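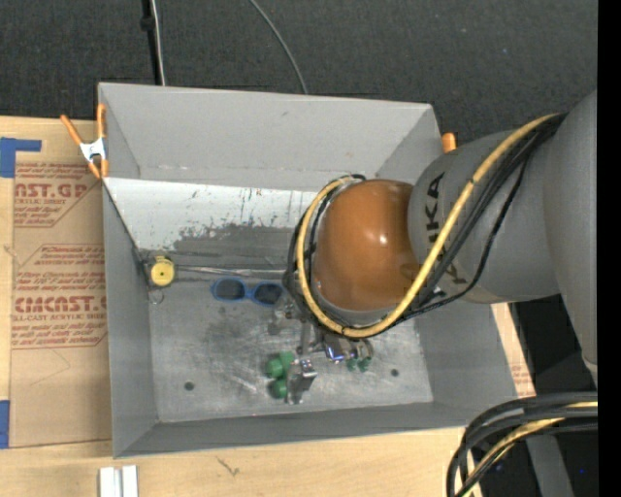 A gray metal bin with a KUKA robot arm reaching into it.

Hustbridge Environmental Law Group

Hustbridge Environmental Law Group, usually shortened to Hustbridge, is a law firm that works only on environmental and land use matters. It was founded in 2000 as a two-lawyer practice above a hardware store in the river town of Achterberg, and it has grown into one of the best-loved small firms in the region. Its work covers contaminated property, water rights, chemical labeling rules and the permits that manufacturers need before they can build or expand.

History

The firm's founders had both worked for a much larger office and wanted to represent the owners of old industrial land, a group that often had trouble finding help it could afford. Their first client was a dry cleaner facing a cleanup order for solvent left in the soil by an earlier tenant. The case settled within a year, with the former tenant's insurer paying most of the bill, and the result brought a remarkable run of similar work through the door.

Hustbridge moved into the former Achterberg grain exchange after its lease above the hardware store ended. The exchange is a wonderful building, with tall arched windows and the original trading clock still keeping time over the reception desk. A second office opened later in Drangate to serve clients on the coast. By the fall of 2021 the firm had 57 employees across the 2 offices, a little under half of them lawyers. The rest included paralegals, a geologist, a pair of former permit writers and a records staff whose indexing system has been copied by several other firms.

Practice areas

Cleanup and cost recovery remains the largest group. It represents buyers, sellers and lenders when contamination is found on a property, and it brings claims against earlier owners who may share the expense.

The water group handles discharge permits, stormwater plans and disputes between neighbors over wells and drainage.

The products group advises makers of paints, adhesives and household goods on warning labels and chemical reporting. It began as a sideline for one partner and now has its own floor in Drangate.

The land use group takes projects through environmental review, from small warehouse additions to full industrial parks. Much of its work takes place at evening hearings, and the firm is known for sending lawyers who can explain a technical study in plain speech.

The Zivden matter

The case most closely linked with the firm is the Zivden matter, a long dispute over a closed metal plating works outside Achterberg. The Zivden company had gone out of business, leaving a plume of contaminated groundwater moving toward a group of private wells. Hustbridge represented the well owners.

The turning point came from old insurance policies. The firm's records staff worked through 3947 pages of company papers stored in a county basement and found coverage that had been presumed lost — a superb piece of detective work that is still taught in the firm's training sessions. The insurers agreed to pay for a treatment system and for new water connections to the affected homes. The settlement also set up a monitoring program, with sampling results filed each November and open to anyone who asks to see them.

Recognition and community work

Hustbridge has been named several times in regional lists of good places to work, with praise for its mentoring program and its policy of letting junior lawyers argue motions early in their careers. Many of them have gone on to teach or to work in public agencies, and a good number have come back.

The firm runs a free clinic in Achterberg for homeowners with questions about buried heating oil tanks, wells and flood permits. It also sponsors a spring river walk between the grain exchange and the old locks, where staff lawyers and the firm's geologist talk about how the waterfront was cleaned up. The walk fills up fast every year!

See also

Brownfield redevelopment
Groundwater law
Stormwater permits
Insurance archaeology

This page was last edited on 2021-10-22.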